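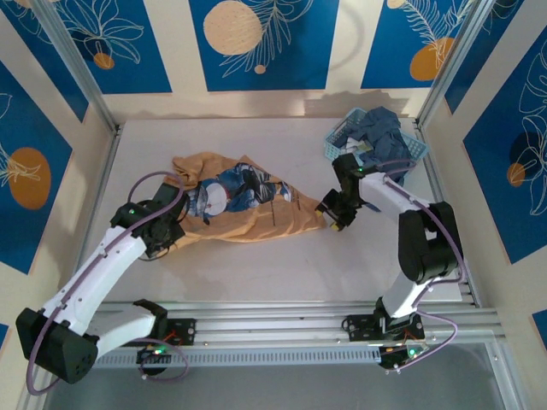

Losevetti Twin Bench Kit: long-term review

I've had the Losevetti Twin on the bench since September and I'm still finding excuses to go and switch it on, so you can probably guess where this is heading. It's a two-arm kit for people who want to teach a robot to handle awkward, floppy things. Clothes, mostly, in my case. You get the pair of arms, the rail they bolt to, a controller box and a year's access to Naline, the software that records your demonstrations and trains from them.

Building it

The box is heavy and the packing is excellent. There are 342 screws according to the parts list, sorted into labelled bags, and I finished with one spare and a mild panic about where it should have gone (I never did find out, and nothing has fallen off). The whole build took me 7 hours over a couple of evenings. The manual is clear right up to the cabling, where it suddenly gives you one small diagram and wishes you luck. Leave more slack at the elbow than it tells you to! I routed mine too tight the first time and had to redo the whole left side.

The rail is lovely. It's a grooved aluminium extrusion and you can slide the arm bases along it before tightening them down, which I've done far more often than I expected. Set them wide for T-shirts and close together for socks.

Using it on laundry

My test job is taking clothes out of a basket, flattening them on the worktop and folding them. A T-shirt sounds easy until you watch a machine lose the hem for the fourth time. The arms are good at pinching a single fold of cotton, and having one hold while the other goes looking for a corner makes a massive difference. I used a single-arm Potgieter before this and spent most of my time chasing shirts round the table with it.

After 100 demonstrations I had a fold I'd be happy to put in a drawer, on short-sleeved tops at least. Towels came quicker. Anything with a hood is still a disaster, and thick jumpers slip out of the grip if you go too fast.

The fingertip pads do wear. Losevetti sells replacements and they push on in seconds, but I think a spare set should be in the box at this price. Status lights on the wrists and on the boards at the base are handy when a cable has worked loose, as you can see which bit has dropped out without opening anything.

Noise and heat

Quieter than I'd feared. There's a whine when both arms lift together, and the big motors get warm after a long session. I can work beside it with the radio on low.

Software

Naline is the weak spot. Recording is great, playback is great, but the file browser is painful and it forgets my camera settings after every update. The licence runs for 365 days from first login, not from purchase, so don't log in until you've finished building.

Support

I wrote to the Flelbridge office twice, once about the cabling and once about a stiff joint. Both replies came the next morning from someone who clearly had a kit in front of them, and the new joint arrived that week.

Would I buy it again? Yes, and I'd pay extra for the longer rail. If you only want to stack blocks there are cheaper ways to do it, but for cloth I haven't used anything I like as much. I'll update this when I've had a proper go at fitted sheets.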